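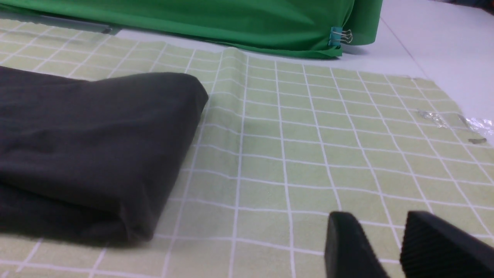

Speaker notes: Budgeting for a folding cell
Naa Amoah, October

Start with who we are. Nekosel runs a small textile handling bench at the Vekville site. I look after the equipment budget. I don't write the control code, so please save those questions for Ye-rin Sun, who is sitting near the front.

Slide 2. What we asked for. The first request was one line: "arm and gripper". It was approved quickly and it was wrong. The arm was the easy part to price. Go slowly here, people usually want to write this down.

Slide 3. The cheap things. A mat with a printed grid, tape, binder clips, a length of green cloth for the back. None of these were on the request. They came out of petty cash for months and I had no idea what we were spending. Give them their own line. Ours is 800 a year now and we use most of it. Mats crease and then the grid lines bend, so buy spares with the first order.

Slide 4. Fingers. We use black ones with ridged inner faces. Treat them as a consumable. We got through 8 sets last year. The quote from Bultport had them under "accessories, optional". Ask for the price of a set before you sign for the gripper, and ask how long delivery takes. Ours took 29 days once and the bench stood idle for most of that.

Slide 5. Fabric. Thick dark cloth is the hard case for us. It bunches into a heavy bundle and the layers are difficult to tell apart. If your product is dark, test on dark. The Odoi demo was all white napkins and told us very little.

Slide 6. People's time. Some 71 hours went on setting up before the first useful fold. That was not in the budget either. Put it in, even if finance take it out again.

Pause for questions. If short of time, skip slide 7 (leasing) and tell them it is in the handout.

Comments

Petra: Useful, thanks. Does the 800 include replacement fingers?

Naa Amoah: No, fingers are separate. The 800 is mats, tape, cloth and clips.

millbench: We had the same trouble with "optional" fingers. Ask about the mounting screws too, ours were extra.

Tom R: Is the leasing slide posted anywhere? I only have the handout up to page four.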